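ok so I finally quit my language app streak and I want to talk about it, because I have been weird about this for months

**1/** The app is Nota. I was learning Italian on it. I had a streak I was very proud of and would bring up at dinner without being asked (sorry to everyone who has eaten dinner with me)

**2/** Thing is, I knew nearly 4000 words according to the little counter, and then my cousin's in-laws came over from Bari and I could not ask them if they wanted more ice. I stood there holding the ice.

**3/** I had "the owl reads the newspaper" locked and loaded though!

**4/** What I was doing was keeping the streak alive in whatever crack of the day I had. In line at the pharmacy, during laundry, brushing my teeth. Two minutes, tap tap tap, done, little trumpet sound.

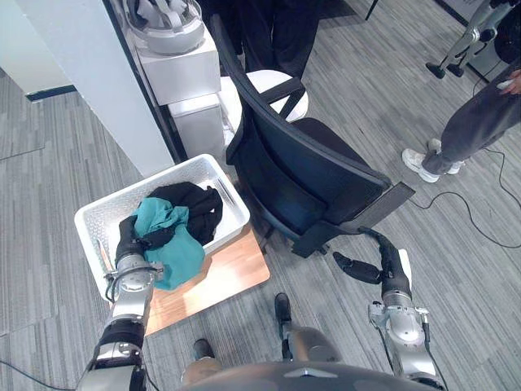
**5/** And you can get really good at the tapping! I got to where I could pick the right answer from the shape of the sentence without reading it. Great skill. Useless in front of a person from Bari.

**6/** So in September I let it lapse on purpose. Went to bed at 11:40 with the lesson undone and lay there like I'd left the stove on. The next morning Nota sent me 3 notifications before breakfast and one of them had a crying face

**7/** Replaced it with a conversation group at Kallevlow, the cafe next to the bus depot. It's free, you buy a coffee, you talk badly for an hour. My first time I told a retired dentist that I am married to my bicycle. She asked very kind follow-up questions.

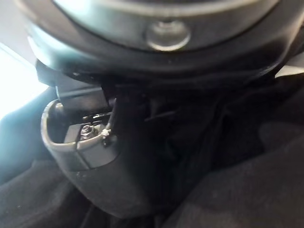

**8/** Also I've been listening to Clumura, a slow news podcast where they read the weather and soccer scores at the speed of a sleepy grandpa. I get maybe half. Half is so much more than I used to get!!

**9/** Somebody's going to ask about Tully, the one with the flashcards you make yourself. I tried it, I liked it, I spent a whole weekend picking colors for my decks and learned the word for "drawer"

**10/** (cassetto)

**11/** If the streak is working for you please keep your streak, I mean it. My sister has one and she orders for the whole table in Portuguese. I was just using mine to feel like I'd studied

**12/** Anyway the in-laws are coming back for Christmas and I've been practicing the ice question in the shower. Vuoi ancora ghiaccio. Or volete, if it's both of them. Italian speakers please check me on this before December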